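Home Ask Browse Unanswered Sign in

Search the help pages Go

Filed under: Garage & workshop > Metalwork > Cleaning and storage

Stopping surface rust on bare steel over winter

ErneckShed

I do small sheet metal jobs in a single garage with no heating. Through the summer I had no trouble at all, but by October every offcut of mild steel had a brown bloom on it and my vice looked terrible. I've cleaned it all back once with a grey abrasive pad and I don't want to do it again in spring. 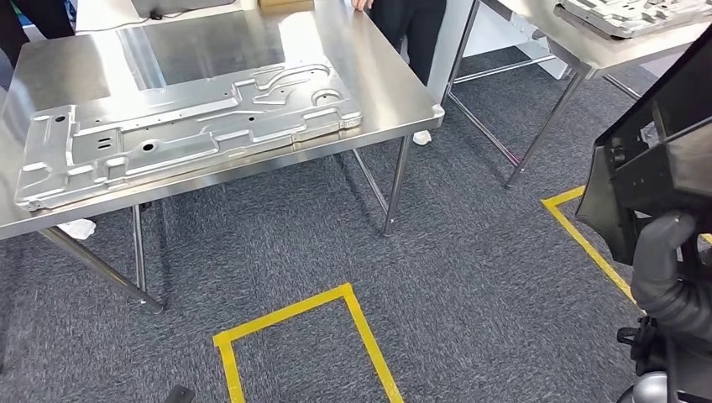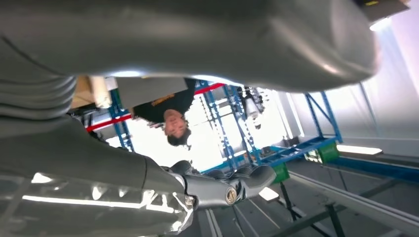
Can bare mild steel be kept in an unheated garage without rusting?

It can, as long as there is a film of oil or wax on it and it isn't touching anything that holds damp, such as cardboard or a concrete floor. Bare and dry is fine in June. In winter it needs covering with something.

That was what I was told at the counter when I bought the sheet. What I'd like to know is which oil or wax people use, how often they put it on again, and whether a dehumidifier is worth the money for a space this size. The garage has an up-and-over door with a gap along the bottom, and the car goes in wet most evenings. Some of the steel will be painted later, so I don't want anything on it that is hard to get off.

Kovau

The wet car is your main problem. Every time it goes in it brings a good deal of water with it, and that water ends up on the coldest thing in the garage, usually the thickest bit of steel. I'd leave the car outside for one winter and see what difference it makes before buying anything.

If you can't do that, fit a rubber strip along the bottom of the door and keep the steel at the far end. Store sheets on edge in a rack with a gap between them. If two sheets lie flat together, water gets drawn in between and you get staining right across the middle that you don't see until you pull them apart.

For the coating, I use a thin oil on anything I'll paint and paste wax on tools and machine tables. Wipe the oil on with a rag and then wipe most of it off again. Mine gets done once in autumn and once after Christmas. Before painting, go over it with panel wipe, changing the cloth often, then a light sand, then panel wipe again. Don't use anything with silicone in it near work you plan to paint. You'll get little craters in the top coat and you'll be chasing them for weeks.

I would only get a dehumidifier if you seal the door first. Otherwise you are drying the street. The type that works by cooling struggles when it's near freezing, so look for a desiccant one. They cost more to run.

vanek_lane

Just oil it mate. Any oil. I've used old engine oil on my stuff for years and never had rust. Cheap as well.

Wirow

Please don't use old engine oil on anything you'll be handling. It's dirty, it's bad for your skin and it can have acids in it from the engine. A fresh bottle of light machine oil isn't expensive and will last you a long time.

I agree with Kovau about the rack. I'd add one thing, which is fingerprints. Sweat will mark clean steel overnight, so wear gloves when you put it away, or wipe it down after handling.

For small offcuts I use a plastic box with a lid that seals and a few bags of silica gel inside. The bags can be dried out in a low oven and used again if the packet says so. I've had bits in there for 4 winters and they are still bright. It's no good for full sheets, obviously.

Viewed 3,123 times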